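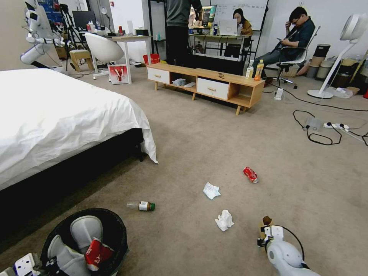 Análise: kit de teleoperação Prollance, um mês a apanhar lixo do chão

Início | Análises | Guias | Oficina | Contactos
Pesquisar neste site... Pesquisar

Escrevo isto depressa, tenho sessão às 15h. Kit de teleoperação da Prollance, dois comandos de mão, óculos, software de gravação Iveck. Comprámos em janeiro. Tarefa escolhida: arrumar um quarto. Latas, lenços, garrafas, tudo no chão, caixote ao lado. O operador faz com as mãos, o robô repete, o Iveck grava. Depois treina-se.

Preço: 1.121 euros sem os braços, portes à parte. Caro para o que vem na caixa, barato para o que poupa em tempo. Já lá vou.

Montagem

Uma tarde. O manual salta do passo da calibração para o passo da gravação sem dizer que é preciso reiniciar o serviço no meio. Perdi duas horas nisso. A Harpreet Lavoie tinha um papel colado no monitor com a ordem certa, copiei e pronto. Se comprarem, façam o mesmo:

ligar comandos
calibrar pulsos
reiniciar serviço
calibrar garras
só depois abrir o Iveck

Calibração dos pulsos boa. Das garras assim assim, o ponto de fecho desliza ao fim de muitas tomadas e é preciso refazer.

Em uso

Latência baixa, esquece-se depressa. Ao terceiro dia já não pensava no comando. O gatilho é proporcional, meio curso = meia abertura, e nota-se nas coisas moles. Um copo pequeno pega-se de lado, de pé, sem o esmagar. Lenço amarrotado é que é o diabo: vem-se de cima, dedos bem abertos, descer quase até à alcatifa e fechar devagar. Quem vem de lado empurra o lenço.

Latas amolgadas são fáceis. Garrafa deitada depende do lado: pelo meio rola, pelo gargalo não.

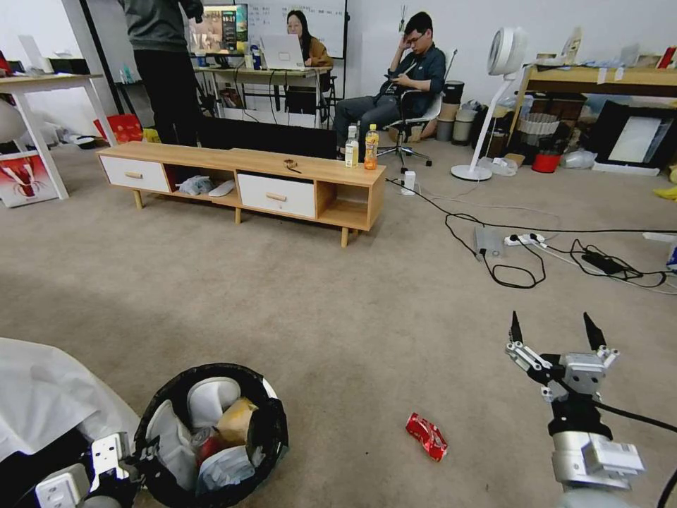
Laboratório de Manipulação e Aprendizagem por Demonstração · Grupo de Teleoperação Cormier

O caixote é mais chato do que o chão. Quando está cheio como este, com sacos e embalagens por cima do bordo, largar uma lata pede pontaria. Vazio, qualquer principiante acerta. Cheio, é preciso pôr a garra mesmo por cima, parar, abrir. Gravem dos dois. Nós no princípio só gravámos com caixote vazio e foi um erro, tivemos de repetir.

Outra coisa: os óculos mostram a vista da cabeça do robô e mais nada. A garra esquerda fica num cantinho em baixo, às vezes mal se vê. Dá para incliná-la mas perde-se o resto da sala. Queria uma segunda vista no pulso, o software suporta, o kit não trás. Extra pago.

Gravação

O Iveck corta os episódios sozinho quando se larga o gatilho duplo. Funciona bem. Fizemos 600 episódios, 56 deitados fora por mim, quase todos por hesitação minha e não por falha do kit. Rever é rápido, duas teclas, fica ou não fica. Exportação sem surpresas.

Etiquetar é que é fraco. Uma linha de texto por episódio, sem categorias, sem corrigir em bloco. Quem escrever "lata" num dia e "latinha" no outro vai arrepender-se. Eu arrependi-me.

Bateria dos comandos: dá para uma manhã. Sessões de 30 minutos no máximo, depois disso o braço do operador cansa e as demonstrações ficam tortas. Vê-se nas curvas, o pulso treme, os movimentos ficam compridos. Pausa, água, troca de pessoa.

Comparado com o Lekcombe

Tivemos o Lekcombe emprestado antes. Esse é de mover o braço à mão, agarra-se no próprio robô e leva-se até ao objecto. Mais preciso na pega, sem dúvida. Mas para tarefas no chão é de joelhos, e as mãos da pessoa aparecem nas imagens todas. E com dois braços ao mesmo tempo não dá jeito nenhum a uma pessoa só. Para bancada ficava com o Lekcombe. Para uma sala inteira, Prollance.

Cabos: atenção. Cabo preto no chão claro, o operador de óculos não vê os próprios pés. Marquem um sítio para quem opera e não saiam de lá. O cabo do comando direito é curto demais, comprámos extensão.

O que gostei
- gatilho proporcional
- corte automático dos episódios
- latência
- aprende-se num dia

O que não gostei
- manual
- etiquetas
- ponto de fecho da garra a deslizar
- câmara de pulso à parte
- cabo curto

Suporte respondeu-me duas vezes, a primeira com um link para o manual (obrigadinho), a segunda com a solução. Já prometeram etiquetas em bloco na próxima versão, sem data.

Nota: 7 em 10. Comprava outra vez, com a extensão do cabo e a câmara de pulso no mesmo pedido. Se alguém já conseguiu fixar o ponto de fecho sem recalibrar, digam nos comentários, que eu ainda ando às voltas com isso.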